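Courses > Workplace Organization > Unit 4 > Handout: The Desk Reset

We use cookies to remember your place in the course and to count visits. Accept | Manage settings

Handout 4: The Desk Reset
Prepared by Nga Kim for the Drondley evening course

Welcome back! This is my favorite unit, and I say that knowing I said it about filing. Last time we measured how far people reach during an ordinary morning. This time we take one plain desk and decide what gets to live on it, and where.

Bring your sketch from Unit 3 (the one with the reach arcs). If you missed it, draw a new one before you start. A rectangle and two curves will do.

1. Three zones

The near zone is everything your hands reach with your elbows at your sides. The middle zone takes a straight arm. The back zone is whatever is left, usually the strip along the wall. Thư Huỳnh, who taught this course before me, used to have everybody close their eyes and touch their most-used object — try it, it's great fun and a little embarrassing.

Our working desk for this unit has a short list of things on it: a plant, a hardcover book, a notebook. Short lists are wonderful to practice on, as every move changes the whole surface and you feel it right away.

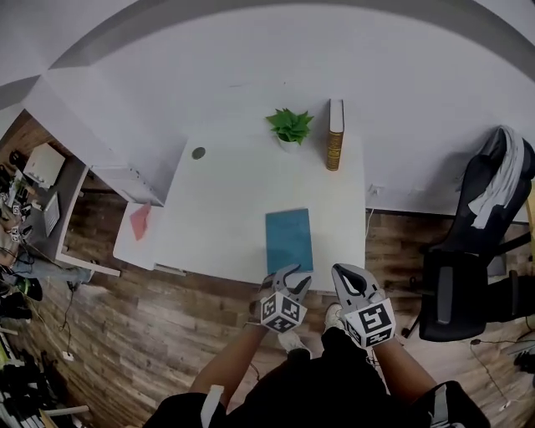
Fig. 4.1. Notebook in the near zone; plant and book at the back.

Notice how much bare white desk there is between the notebook and the wall. Leave it bare! That stretch is where your mug, your mail and your half-finished jobs are going to land anyway. The cable hole sits in it too, so a lamp or charger can come up there later without crossing the writing area. And look at the small pink paper over at the left end. Loose slips drift to corners, and every desk I've ever worked on had at least one. Decide on a home for slips now: inside the notebook cover, or under the plant pot if you're like me.

2. The back row

Tall things go to the back, standing, close to each other. A plant next to something upright reads as one group, and one group is easier to wipe around than two strays. Stand across the room and check it from there as well. People walking by see your back row long before they see your notebook.

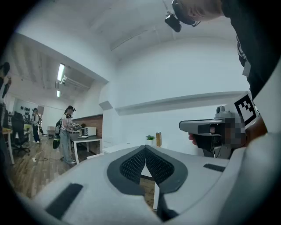 3. Upright or flat?

A book lying down takes its full cover's worth of desk. Standing, it takes the thickness of the spine, and you can find it by color. The drawback is that a single book has little to lean on. Use the wall, or a heavy pot, or a proper bookend (Balleo makes a plain steel one that I like very much).

Keep leaves off the pages. Succulents are easy company for books: they want little water and stay compact for ages.

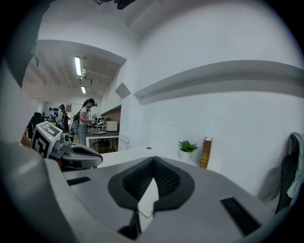 If you have a ledge or shelf on the wall over the desk, don't rush to fill it. Work out the back row first, live with it through November, and then move up only what you kept picking up and putting down somewhere else. My own shelf stayed empty for 11 weeks and I loved it.

4. To do before next time

- Clear one desk or counter completely and wipe it.
- Put back the near zone first, then the back row.
- Mark your bare stretch on the sketch.
- Write down every item that crept into it, with the time of day.

Reading: Bạch, chapter 2, up to page 347 in the big edition. The part on drawers can wait, but do peek at the Lurkusden floor plans, they're a treat.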